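Notebook, CPU insertion work
Flonby bench, March, started 08:40
Written by Selamawit. Please add comments under the part they belong to.

Continuing from the last entry. The planner change is merged on my branch but not on main. Today I want to know two things: whether the new grasp frame is good enough that we can remove the manual offset, and why the approach to the socket is rejected so often by the collision check.

Configuration before I touch anything: controller at the default stiffness, wrist camera exposure fixed, force limit on the insertion axis 9 N. I did not change the force limit during the day. Evaristo asked me to write this sentence every time and I think he is right.

Grasp frame. The old code took the centre of the chip from the mask of the heat spreader, and computed the rotation from the smallest rectangle around this mask. It works on a dark background. Near the fixture it is bad, for two reasons. The lid reflects the lamps and becomes almost white, so the mask leaks into the light grey plastic behind. And the fingers cover part of the border, so the rectangle is fitted on a shape with pieces missing.

The new code does not use the lid. It looks for the thin border of substrate around the lid, fits lines on the pieces it can find, and accepts the pose if at least two lines which are not parallel agree with the known size of the package. The colour of the substrate is easy to separate from the grey and from the black of the fingers. I should have thought of this in the winter.

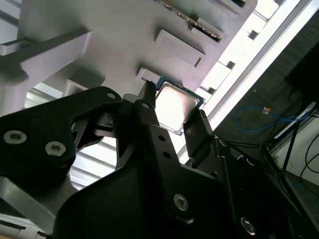

Chip between the fingers at the grey fixture. Lid nearly white from reflection, green border still good for the line fit.

I replayed the recorded log through both versions, 323 grasps in total. The old version gave a wrong rotation (more than 5 degrees from the hand label) in 40 of them, the new version in 9. All of the 9 are cases where only one side of the border was found and the second line was fitted on something else. In those cases the residual is high, so we can reject them with a threshold and take another view. I did not choose the threshold yet. I do not want to choose it on the same log that I used for developing.

One mistake of mine, for the record: in the first replay I had the camera transform from before the last calibration, and all the translations were shifted in the same direction. The rotations were fine, and for this reason I did not see it for an hour. Now the replay script reads the calibration stamp from the log and stops if it does not match. Please pull this before you replay anything.

11:15. Approach planning

The planner rejects many approach paths to the socket that look free to me. I plotted the collision pairs. Nearly all rejections are between the finger links and the box we use for the power supply. In the world model this box has a padding which Rafia and I put there when the chassis pose was still typed in by hand. Now the chassis pose comes from the registration and is much better, but the padding stayed.

The socket in this machine is just below the power supply, so a large padding on that box takes away most of the useful volume over the socket. The planner can only come from the lower side, and then it has to tilt the wrist, and then the camera loses the socket. All these complaints from the last weeks are maybe one complaint.

What I changed:
Padding on the power supply box reduced to the same value as the chassis walls.
The cables on the right are now one coarse volume, not three thin ones. The thin ones were never at the correct place, because cables move.
Added a soft cost for losing sight of the socket, with a low weight for the moment.

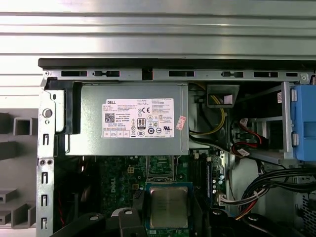 Viola does not agree with the single cable volume. She wrote to me: if you make it one block then the memory slot becomes unreachable, and the Dikinbridge demo needs the memory slot. Keep the block for the CPU task only and load it by task name.

OK, this is correct and I did not think about the memory task. I moved the volume to the task file. The world file has only rigid things now, which is cleaner anyway. The task loader did not support extra obstacles, so I added a field for it. It is optional and the old task files still load.

After this the planner finds a path to the pre-insert pose without the big wrist tilt, in simulation. Planning time is a bit longer with the visibility cost. I did not measure it properly, so no number here.

14:30. Socket pose and the last part of the motion

The insertion itself is three states in the state machine: hover, lower with compliance, release and check. The check state is the weak one. It compares the border of the chip with the frame of the socket and says "seated" if they are parallel and the gap is similar on all sides. The problem is that the fingertips are still near the chip when the image is taken, and the dark frame of the socket and the black fingers become one region.
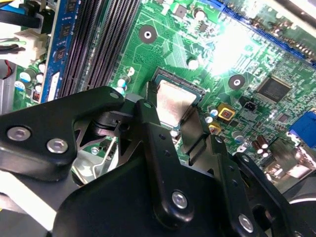
Fingertips close to the processor in the socket. Socket frame and fingers are both dark, keep this one for the mask test.

I tried two things. First, mask the fingers by projecting the gripper model into the image. It is good for the broad plates and bad at the tips, where a small error in the calibration is enough to cut away the part I need. Second, make the fingers retreat before the image for the check. This is simple and I prefer it, but it adds one motion, and if the chip is not flat we would like to know before we let it go.

For now I keep both: a first check with the masked image, which is only allowed to say "clearly wrong" or "continue", and the real check after the retreat. Names in the code are check_early and check_final. If somebody has better names please change them, I am not attached.

I also tried to use the mounting holes on the board as landmarks for the socket pose. They are round and dark with metal in the centre, and the detector likes them. It also likes other round things on the board, so it needs the prior from the registration. I leave it in the branch, switched off.

Open points

Threshold for the line fit residual. I need a fresh log, not the one with 323. Elsie, can you record one with the lamp in the other position also?
Visibility cost: weight is a guess.
The message "approach infeasible" must say which pair was in collision. I lost half of the morning only to print this.
Farina still runs the old calibration format. The replay script will refuse its logs. Convert first, the converter is in tools.
Evaristo wants to see the force plots from the lower state before the merge to main. I will export them tomorrow and put them in the Flosness folder.

17:50. Branch pushed, controller back to default config, arm parked.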